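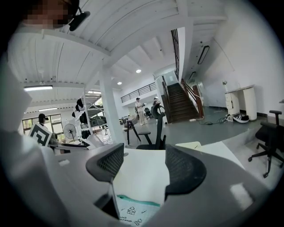 Vorura Folding Soccer Goal, 6 ft

From Skivance, Dunbridge. Sold singly or as a pair. In stock again, updated 14 Aug 2020.

Six-foot folding goal for small-sided games, training and warm-ups. Steel frame, knotless net, carry bag. Folds flat, goes in the back of most hatchbacks with the seats down. Used by youth teams mostly, but we sell a fair few to adult five-a-side leagues who are sick of propping up cones and arguing about whether it went in.

Sold so far: 1,647. Returned: a handful, mostly people who wanted the bigger one.

What you get

Goal frame, one piece, hinged, no loose poles
Net, white, already fitted
Ground pegs, 6 per goal
Two sandbag sleeves (sand not included, sorry, shipping would be silly)
Carry bag with shoulder strap
Spare net clips in a little pouch inside the bag. Check the pouch before you write to us about missing clips

Size and weight

Opening is 6 ft wide by 4 ft high. Depth at the base 3 ft. Folded it's a flat panel the full width of the goal and thin enough to slide behind a shed door. One adult can carry it fine. Kids should carry it in twos.

The frame

Powder coated steel, white. The old version had a push-button joint at each corner and the buttons jammed with mud after one winter, so those are gone. Now it's a hinge with a locking sleeve. Pull the sleeve back, open the side until it stops, let the sleeve drop over the joint. Do both sides. If the sleeve doesn't drop, the side isn't fully open. Don't hammer it.

Corners are rounded and the back bar sits on the ground, so there is nothing sticking up behind for a keeper to trip on. It's not a full size match goal and it isn't meant for crossbar swinging. No goal is. Please tell them.

The net

Knotless polyethylene, held on with clips all the way round the frame. We went to clips after the July batch last year, which had hook-and-loop straps that filled up with grass. Clips are quicker to replace and a dropped one costs pennies.

Want something tougher? The Sánchez net fits the same frame. Heavier cord, smaller mesh, made for futsal balls and for teams with one kid who hits it very hard. Comes in white or orange. Sold separately, see the options at checkout.

Setting up

1. Take it out of the bag and lay it flat, net side up.
2. Lift the crossbar and swing the sides out.
3. Lock both sleeves.
4. Push the pegs in on grass, three along the back bar and the rest down the sides. Angle them away from the goal.
5. On turf or indoors, fill the sandbag sleeves and lay them over the back bar. Both of them, every time.
6. Give it a shove from behind before anyone plays. If it moves, add weight.

Takes 3 minutes once you've done it a couple times. First go takes longer and somebody pinches a thumb. Gloves are a good idea in cold weather.

Anchoring — please read

Always anchor the goal. Grass, turf, gym floor, driveway, all of it. Wind will move an unanchored goal and so will a kid hanging off it. Fold it down and put it away when the session ends. Don't leave it up on a public field overnight, even if it's pegged.

Your league may have its own rules on portable goals. Check those first, they beat anything on this page.

Where it works

Grass, yes. Artificial turf, yes with sandbags. Indoor courts, yes, but get the rubber feet (add-on) or the back bar will mark the floor. Sand, sort of. The pegs don't hold in loose sand so it's sandbags again, and rinse the hinges after or they go gritty.

Looking after it

Wipe the mud off before it goes back in the bag. Leave the bag unzipped for a night if the net is wet. Drop of light oil on the hinges at the start of the season. If the coating chips, touch it up with any outdoor metal paint, it doesn't have to be ours.

Nets wear out before frames do. Sun does most of the damage. A net left up outside all summer will go brittle by the next one; a net that lives in the bag lasts a good deal longer.

Price

Single goal: $70
Pair: see cart, the discount comes off automaticaly
Sánchez net: priced by color, see options
Rubber feet, spare pegs, spare clips: on the parts page

Team orders over four goals, send a message through the contact form and say what you need and when. We can usually do a better price on shipping to one address. We can't hold stock without a payment, too many people asked us to and then vanished.

Shipping and pickup

Ships from Dunbridge, Monday to Friday. Long box, so the carrier counts it as oversized and it goes ground only. No express, don't ask, we've tried. Pickup from the Dunbridge unit is free, choose it at checkout and wait for the ready email before driving over.

Open the box and look at the frame before you sign if you can. Bent crossbars are rare but they happen, and a note on the delivery slip makes the replacement much faster.

Warranty

Frame: 3 years against weld or hinge failure
Net: one season
Bag: no warranty, but if the strap comes off in the first month tell us and we'll send another one

Not covered: goals left outside all winter, goals driven over (more common than you'd think), goals used for hockey.

Questions we get

Is it OK for a real match? Small-sided youth games, usually, depending on your league's goal size. Ask them. Bigger formats, no.

Can I leave it up in the yard? You can, anchored, but the net won't thank you. Unclip it or bring it in.

Does the new net fit the old frame? Yes, with clips. The old frame has no strap slots to worry about. Order one extra pouch of clips.

Do you do other sizes? There's a smaller pop-up pair for under-sixes and an 8 ft version of this one. The 8 ft is out of stock untill the next delivery, sign up on its page for an email.

Does it come in other colors? White only on the frame. We did a run of yellow once and sold very few of them.

Can I buy just the bag? Yes, parts page, near the bottom.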